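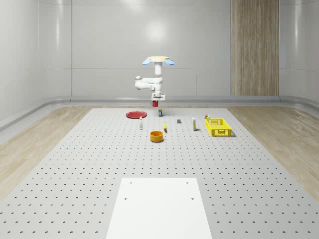
Evening of songs for the Tenduvholm family fund

The Tenduvholm Association will hold its autumn benefit evening on Thursday, September 22, 2022, in the main hall of the Brostville public library. Doors open at half past six and the program starts at seven. All the money from tickets goes to the family fund, which helps parents in our town who have a child in the hospital for a long time.

Many of our readers know the fund already, but for the new ones I will explain it shortly. When a child is in treatment far from home, one parent often has to stop working. The fund pays for bus and train tickets, for meals near the hospital, and sometimes for a room when the family can not travel back the same day. It also pays a tutor for the brothers and sisters who stay at home and fall behind in school. The family does not pay anything back.

The evening is organized by Oanh Hứa, who has led our choir since it was a group of neighbors in her living room. The choir will sing in the first half, mostly folk songs and two pieces from old movies. After the break there will be a string trio from the music school, and then Thu Mạc will play the piano. She has chosen slow pieces for this evening, and she asked us to tell people that small children are welcome anyway.

The music takes 90 minutes, without the break. In the break there is tea, coffee and spring rolls from the Bùi bakery, which gives us the food for free for the third year. The Bevero print shop made the posters and the programs, also without a bill. We are very thankful to both.

Tickets cost 20 dollars for adults. Students pay half, and children under 12 come in free. You can buy tickets at the library desk or at the Bùi bakery during opening hours. If there are seats left, we will sell them also at the door, but please bring cash - we do not have a card reader that evening.

Parking behind the library is small, and the side street is closed for road work since July. Bus 3 stops in front of the building, and the last one back to the station leaves after the program is finished. People who use a wheelchair can enter from the garden side. Please tell the library desk before, so that the door is open and a place is kept in the front rows.

If you can not come but want to give something, there is a box for the fund at the library desk until the end of the month. We also still need two people to help with the chairs after the music. Write your name on the list at the desk or speak with Oanh after choir practice.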